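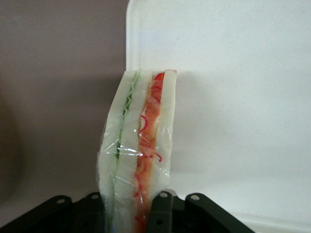 Sandwiches für die Fahrt

Seit ich wieder jede zweite Woche nach Drerkstead pendle, kaufe ich mein Mittagessen bei Gilla am Bahnhof. Meistens ein Dreieck in Folie, drei Scheiben Weißbrot ohne Rinde, zwei Füllungen. Eine Schicht ist grün, die andere rötlich. Satt wird man davon, jedenfalls bis zum Nachmittag.

Lesia Kobzar hat mich gefragt, warum ich mir das nicht selbst mache. Im Februar habe ich es probiert. Das Schneiden ist kein Problem, die Rinde geht mit einem Brotmesser in einem Zug ab. Schwieriger ist das Einpacken. Die Folie muss straff sitzen, sonst verrutscht die mittlere Scheibe und alles liegt nach 40 Minuten Zugfahrt in der Tasche. Ich wickle jetzt zuerst um die lange Seite und schlage die Enden unten ein – oben drückt man sonst die Spitze platt.

Tomaten lege ich vorher auf Küchenpapier und salze sie erst danach. Salat kommt trocken geschleudert hinein. Butter auf alle Scheiben, auch auf die mittlere, und zwar auf beide Seiten. Mit Frischkäse geht es auch, das Brot wird dann aber schneller weich.

Für zwei Sandwiches brauche ich fast 16 Minuten, mit Aufräumen. An Tagen mit frühem Zug lasse ich es bleiben und gehe zu Gilla. Im April fahre ich seltener, dann will ich es mit dunklem Brot versuchen.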